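I finally learned to make sauerkraut this January, and I have become that person who brings a jar of it to every dinner whether the host asked or not. I'm a little sorry. Mostly I'm thrilled!

It started with a cabbage the size of a basketball from the farm stand in Kelton. I'd bought it for soup, used maybe a quarter of it, and then it sat in the bottom of the fridge looking at me every time I wanted cheese. A neighbor had handed down an old Lykkegaard crock when she moved (heavy as an anvil, gray, with a chip in the lid), and it had been holding umbrellas by my front door. So one evening I tipped out the umbrellas, scrubbed the thing three times and got going.

If you've never done it, the recipe is almost silly. Shred the cabbage, weigh it, add salt at two percent of the weight, and squeeze. That's it! I squeezed for so long the first time that my forearms hurt the next day, and I'll admit I didn't believe the part about the cabbage making its own brine. Then, after what felt like forever, there was a puddle. Then a lot more than a puddle. I called my sister at nearly 11 p.m. to tell her about cabbage juice, and she was very nice about it.

I keep mine in the hall closet, where it stays cool and where the smell is only a problem for the coats. The first batch went 16 days. The second went 30, and I liked it far better. It had a sour, almost lemony thing going on and still crunched. I have a third one in there now that I'm promising myself not to open until day 40, although I've lifted the lid to "check" on it more than I should.

A few things I'd pass on. Weigh the salt. I used a measuring spoon once, with a coarser salt than usual, and that batch went soft and a bit slimy and ended up in the compost. Keep everything under the brine; a folded outer leaf pressed down on top works great, with a clean weight on that. And put the crock on a tray. I learned about the tray from my closet floor.

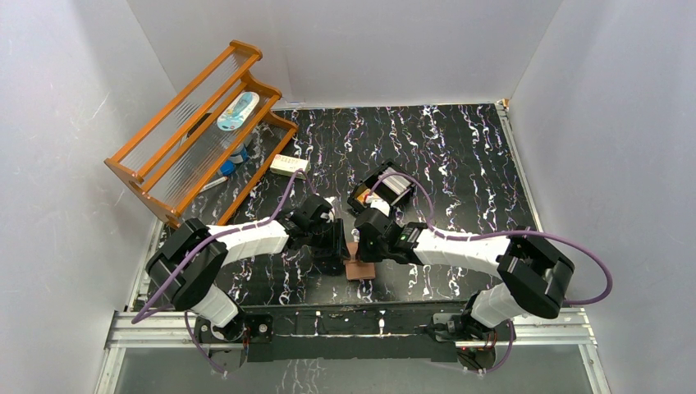 *The little orange two-tier rack*

Caraway is where I've had the most fun. I was sure I hated it (bad rye bread as a kid, long story), and then I tried a teaspoon in half a batch and ate it standing up with a fork. Juniper berries are lovely too, though go easy, because five in a quart jar was plenty for me and a friend said it tasted like a wreath. Grated carrot makes it sweeter and turns the whole jar a cheerful pale orange. Apple I'm still undecided on. It smelled amazing for a week and then got kind of boozy.

As for what to do with it all, oh boy. It goes on eggs. It goes in grilled cheese, squeezed out first so the bread stays crisp. My favorite so far is potato pancakes with a spoonful of kraut mixed right into the batter and sour cream on top, and I've made those four times this month without any complaints from the table. I also cook it down slowly with onion, a bay leaf and a splash of cider until it goes golden and soft. You lose the crunch, but you get a whole different food, and it's wonderful next to sausages.

The brine is good too! I put it in salad dressing in place of vinegar, and a spoonful wakes up a pot of bean soup that's fallen flat.

Next up is red cabbage, which I'm told stains everything it touches, so I'll be wearing the ugly apron. After that I want to try whole cabbage heads for stuffed rolls, if I can find a bucket big enough. The crock holds just over two of the regular ones and not a leaf more. I tried.

If you have a flavor combination you love, please leave it in the comments, especially anything with chilies. I've got half a cabbage left and a clean jar waiting on the counter.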